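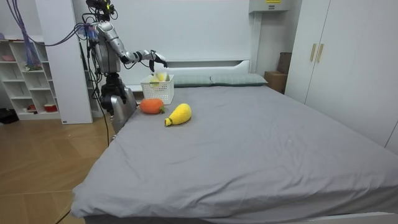
Soft toy pick-and-place on a bed: when is a release valid?

Our rule sheet doesn't define it. Payload limit is set. Stela Avram 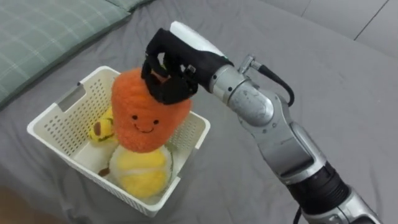
Wenche Lunde: Log it only after the fingers are open and the arm is clear of the rim. We cap runs at 17 picks, then inspect the hand.

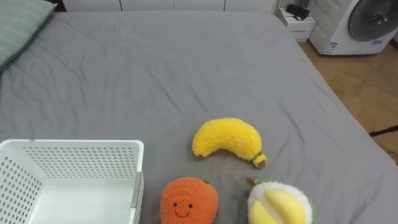

Basket and three plush fruits on the sheet

Same rule at Clanmont. Write down the start layout too.

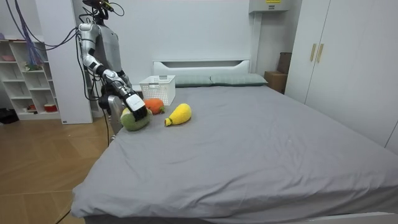 Harish Hegde

Keep one person at the stop button. Cable check every 6 runs.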